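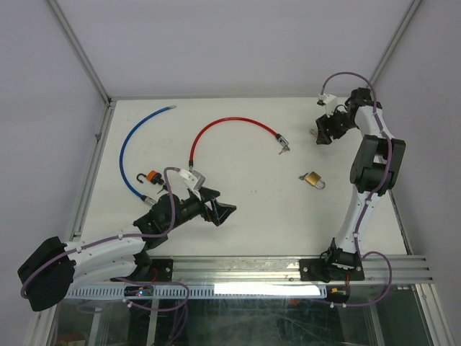 *Slide 1: Cable locks and padlocks on a white tabletop.*

**Opening (keep it loose, don't read this bit)**

Hi everybody, I'm Isla Leckie, and I want to spend the next stretch of your Monday evening on something most of us have done badly: locking up a bike. I love this subject. I've bored whole dinner parties with it! So if you came for wheels and gears, sorry, Kenneth Aitken has those covered after the break.

Quick show of hands. Who has had a bike stolen? Keep your hand up if it was locked at the time. (Wait. Let them look around the room.)

**Slide 2: My own sad story**

- First real bike, a green Haugland tourer, bought secondhand for $200.
- Locked it outside the library by the front wheel. Only the front wheel.
- Came back to one wheel, beautifully secured.
- Pause here, people need a second.

I still have that wheel. It hangs in my hallway and it's a pretty good clock now.

**Slide 3: What a lock is really for**

A lock buys you time. Given the right tool and a quiet street, somebody will get through it, so the question I ask every time I park is how long I'm leaving the bike and who's walking past. Ten minutes outside a bakery window where I can see it from the line? A light cable is fine by me. Overnight at the train station is another world.

Cables are light, they bend around anything, and they're great for tying down a saddle or a second wheel. They also cut fast. Please don't make one your only lock if you're leaving the bike all day.

Padlocks: look at the gap between the shackle and the body once it's closed. Smaller is better, there's less room to get a bar in. And put it up high with the keyhole facing down so rain and grit stay out.

(If Evander Ogilvie is in the room, point at him. He taught me the keyhole thing and he'll want credit.)

**Slide 4: Where the lock goes**

Main lock through the frame and the rear wheel, around something that's bolted to the planet. Then a cable from there out to the front wheel. Wiggle the rack before you trust it! I once pulled a street sign straight up out of the sidewalk, pole and all, with one hand. My sister has the video.

Things people lock to that make me wince:

- skinny trees (bad for the tree too)
- chain-link fence
- a short post the whole bike can be lifted over
- another person's bike, by mistake, mine, in June

**Slide 5: Key or combination**

This is where the room splits, so let them argue for a minute. I'm a key person. Sigrun Rønning runs the Gurkinari group rides and swears by combinations, and her reason is a good one: with 10 riders at a cafe, whoever finishes their coffee first can open up without hunting for anybody's jersey pocket.

If you go with a combination, scramble all the dials when you close it. Moving just the last one by a click is so tempting and so easy to undo. If you go with keys, write down the key number tonight and put the spare somewhere outside your house.

**Slide 6: Boring stuff that works**

Photograph your serial number. It's usually stamped under the bottom bracket, so flip the bike over. Lauri Saarela has a stack of 500 registration cards at the back table, take two, give one to a neighbor.

A drop of dry lube in the lock before winter. Work the key a few times, wipe it off.

**Questions**

Leave a good chunk for this. Somebody will ask about alarms (I've only tried one, it went off in the elevator). If it's quiet, ask for the worst parking job they've seen this week. Then break, and coffee is by the side door.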